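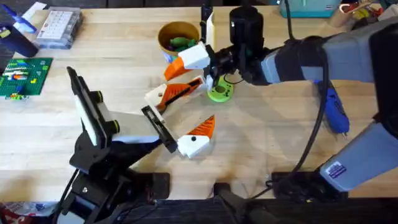 Oil it twice a year and stop fussing, was the advice from the first bench maker I phoned, and the man at Whitlock laughed when I repeated it to him. He has been building worktops in a shed behind the old dairy for 11 years and has views on oil.

"Twice a year is fine if you never spill anything," he said. "Who never spills anything?"

We talked in his shop in April, standing up, because the only chair had clamps on it. Butcher block is most of what he sells now. Pale stuff mostly. People come in wanting dark and leave with light, he says, and he doesn't argue with them either way. "You drop a screw on a pale top, you see it. Drop it on a walnut one and you're on your knees with a flashlight."

What about the front edge? He got quite worked up here. A plain wood edge takes every knock, every belt buckle, every clamp. He likes a dark strip along the front and fits one to maybe half the benches that go out. "It's the first thing that looks tired. So put something there that doesn't show it."

Clamps were the next subject. Anything bolted or clamped to the front of a bench leaves a mark in the end, he said, and customers ring up upset. His fix is a scrap of thin leather under the jaw. Cheap. He keeps a bucket of offcuts by the door and gives them away. "Don't crank it. Snug, then a quarter turn. If it still moves your clamp is too small."

I asked about finish and got a long answer. Short version – sand to 400, wipe, oil, wait, wipe again. He won't use varnish on a top people work at. It chips and then you have to take the whole lot off. Oil you can patch in an evening. Two thin coats beat one thick one and teh thick one stays sticky for a week, he has the fingerprints to prove it.

Small parts are his pet hate. Rings, washers, anything flat with a hole in it. "They get left lying and then somebody slides a heavy box over them. That's your scratch." He wants a tray on every bench. His own bench, I noticed, had no tray. He said it was on order.

Last question, would he ever switch to a laminate top? Long pause. He made two for a school in Tiltow and they were fine, he said, they were perfectly fine and he did not enjoy it. "You can't sand out a mistake. I make alot of mistakes."

Then the phone went, somebody wanting a bench by the weekend, and he waved me off with a bit of leather in my hand.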